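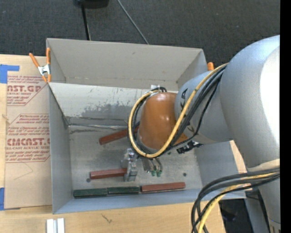

We got to the Lambrakis open day a little after 10, having taken the wrong exit twice, and were handed coffee before we had our coats off. The packing hall was my favorite part. Ikik makes its building blocks in 20 colors, and I could have stood by the bins all morning – my sister had to pull me away by the sleeve! Everything gets sorted at plain tabletops, much homelier than I'd pictured. The little shop by the exit sells seconds by the bag, and I came home with 5 of them. Parking is free behind the Clinness building.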